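Ganda Shared Kitchen – Equipment and Fittings Working Group
Minutes of meeting, Wed 16 March

Present: Ehsan Kordestani (chair), Thu Đoàn (minutes), representatives of the Borura and Ashour tenancies
Apologies: Jumel

1. Previous minutes
Accepted without amendment. Action 7 (replacement tap washer, sink B) closed.

2. Dish racks
2.1 The group reviewed the black wire rack under consideration for the bench beside sink B. Base is a flat rectangular grid of parallel wires, with an upright wire frame at the back edge.
2.2 Borura asked whether the rack would take scrubbing pads as well as plates. The base will hold a round pad lying nearly flat. It was noted that a pad left flat on the base occupies space otherwise available for crockery.

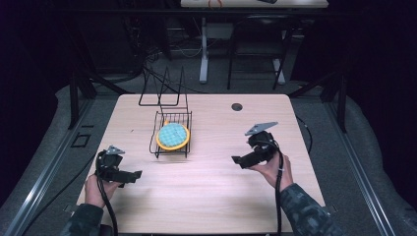
Item 2.2: black wire rack on the light wooden table, round item with orange-yellow rim in the base.

2.3 Ashour queried the absence of a drip tray. Ehsan advised that the bench at sink B falls towards the drain and a tray had not been specified. Ashour asked that the fall be checked with a level before the rack is placed. Agreed.
2.4 Wire coating to be inspected for chips at each quarterly check. Any rack showing bare metal is to be withdrawn and not touched up with paint.

ACTION 9: Ehsan to check bench fall at sink B and report in April.

3. Scrubbing pads
3.1 The round pads have a raised grid of square bumps on the coloured face and a small tab at the edge. Thu tabled two options for storage: on the rack base, or hung by the tab from a hook above the sink.
3.2 Discussion on whether the tab would carry the weight of a saturated pad over time. No data available. Trial preferred to further discussion.
3.3 Colour coding. The group favours yellow for general crockery only. Pads for raw meat boards remain a separate colour and are kept at sink A.

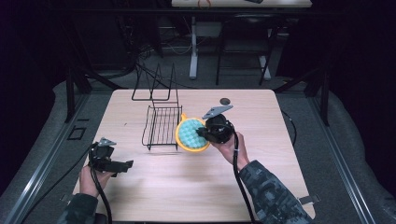 Borura objected by email, read out by the chair, that hanging pads over a shared sink would let them drip onto clean plates, and asked that any hook be fitted to the side wall instead. The objection was accepted and the hook position amended.

3.4 Replacement interval deferred to the next meeting. Ashour favours replacement by condition, Borura by date.

ACTION 10: Thu to fit a trial hook on the side wall, sink B, and record the condition of the tab weekly.

4. Budget
Balance of the small fittings line is $66. Hook and fixings to be charged to this line. No other expenditure approved.

5. Other business
Label on the lower cupboard at sink A has lifted again – Thu to reprint. Jumel's request for a second cutlery caddy held over in their absence.

Next meeting in April, date to be circulated. Meeting closed after item 5.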